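**Handout 4: Kitchen tasks for the Puvel arm**, May 2023

Before we write any code, each group breaks a kitchen task into small steps that a person does with two hands. Keep the names of the steps short, for example "reach", "grip", "lift", "place".

Start with the doors. Write separately what the left hand and the right hand do. 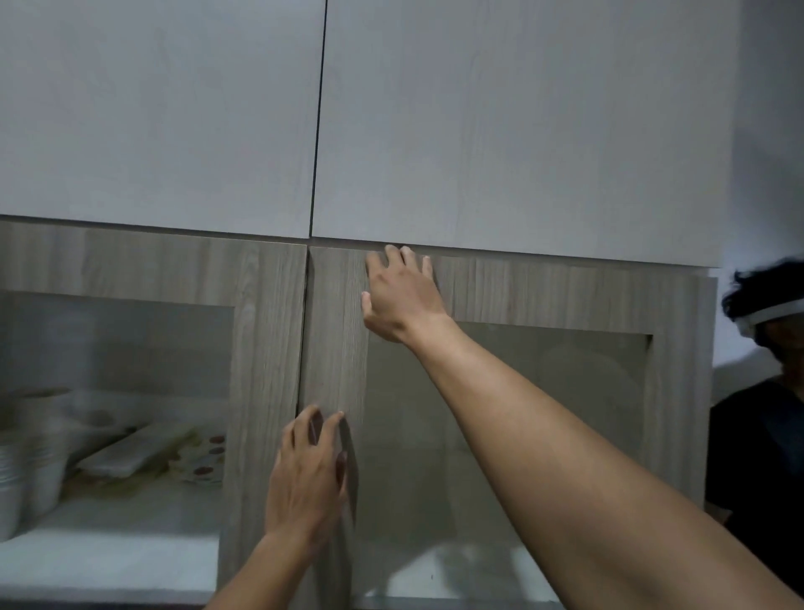

*Step sheet A: two hands on the cabinet doors.*

For the jars, each hand has its own target. In your sheet, please give every jar a number, also the one which is not touched.
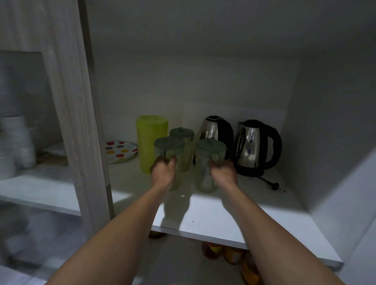
Leonilde Macedo asked whether both hands can share one line in the sheet. They can, if they start and finish together. Otherwise use two lines.

Objects of different size come next. A wide container and a small jar need different opening of the gripper, so note the grip width for each. The Killitach template has a column for it.
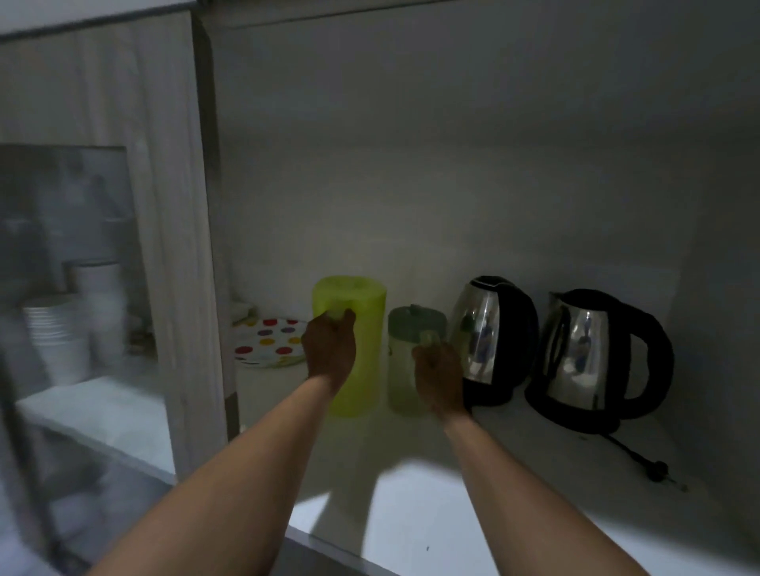

Declan Yeoman thinks the grip width should be measured with a ruler and not guessed, and he would take points off for guessing. I agree with the first part.

Homework: 10 steps minimum, groups of 2.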